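How I Finally Got My Jar Lids to Open (and Stay Easy)

I make a lot of jam in April and then spend the rest of the year fighting with it. Last winter I had one jar of rhubarb that wouldn't budge for anybody in the house, so I sat down and worked out a routine, and I've stuck with it ever since!

First, dry everything. Your hands, the lid, the shoulders of the jar. I use an old flannel pillowcase cut into squares (a clean dish towel is fine too). Set the jar on the counter, on a damp cloth so it can't spin, and hold it low with your weaker hand.

Now put your palm flat on the lid and curl your fingers down the side. Push down a little and turn from the shoulder, elbow tucked in. Most of us squeeze way too hard and twist from the wrist, and that's how you end up sore with a closed jar.

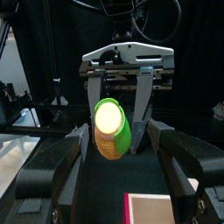

Wanda Alcantara wrote in to say that she skips all this and goes straight to a wide rubber band around the lid, the kind that comes on broccoli, and she hasn't needed a towel in 7 years. I tried it on a Skergate pickle jar and yes, it's great on big lids. On my little jam jars the band kept rolling up, so I went back to flannel for those.

Still stuck? Run the lid under hot tap water, count to 61 (I sing, badly), dry it off and try again. Don't do this with a jar straight from the fridge, let it sit out first. If that fails, slip the tip of a spoon under the rim and lever gently until you hear the pop. Go easy, you don't want to chip the glass.

Before you put the jar away, wipe the threads with a warm cloth. Sugar is what glues the thing shut! Then close it just until it stops. My rhubarb jars get wiped every single time now, and even the honey opens on the first try most mornings.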